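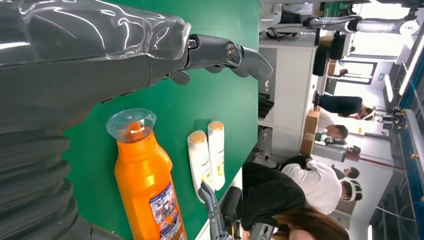

Questions about bringing bottles to Skandum

We receive many messages about bottles, so I have collected the most common ones on one page. If your question is missing, please write to Eliécer Escobar at the Prastadstead counter and he will reply within 7 days.

Which bottles can I bring for refilling?

Any plastic bottle with a screw cap that closes well, up to the size that stands under our tap. The color has no importance. We had in August a week when almost every bottle was orange, and we refilled them all. Please do not bring glass to the Prastadstead counter. The Ezeani counter accepts it.

Must I remove the label before I come?

No, please leave it on. The label tells us what was in the bottle before, and we refill only with the same type of product. If the label has come off by itself, write the name of the product on a piece of tape and put it on the lower part of the bottle, where the hand does not rub it so often.

How should I wash the bottle?

Rinse it with warm water until there is no more foam, then leave it open with the neck down during one night. Wash the cap separately. Some caps have a small insert inside, and it keeps old product behind it. If the insert comes out easily, take it out, rinse it and put it back. If it does not, do not use a knife. Soak the whole cap for 15 minutes.

How do I hold a big bottle when it is full?

With two hands, always. A full bottle is heavier at the bottom than people expect, and the plastic becomes slippery if a little product has run down the side. Put one hand at the neck and the other around the wide lower part, as with the orange bottle above the green table, and you can tilt it slowly without that it turns in your hands. Small bottles, like the white ones lying next to it, you can manage with one hand. Check that the cap is closed before you lift.
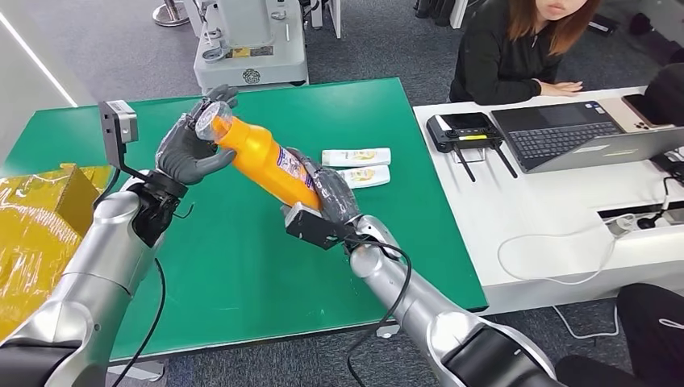 Can I store the bottles lying down?

Empty bottles, yes. We do it ourselves when the shelf is low. For full bottles I do not recommend it, even if the cap seems tight. Small round bottles also like to roll, so place them side by side against a wall or in a tray with an edge.

I have lost the cap. Can I still refill?

We keep a box with spare caps at both counters and you are welcome to search in it. Take care that the thread fits. A cap which turns but never becomes tight is the wrong cap. We can not fill a bottle without one.

Do you sell empty bottles?

Yes. We buy them from Oltudier, in white only, in the small size and the large. You find them on the shelf to the left of the door.

What happens with bottles you do not accept?

You can take them home again or leave them with us for recycling. Please put the cap back on first. Last year we sent away 1,003 of them. The most usual reason was a crack near the bottom, so look there before you make the trip.

Text: Adebayo Nwachukwu

Last updated: December 21, 2023

15 shares | 7 comments

Contact | © Skandum, Prastadstead | Back to top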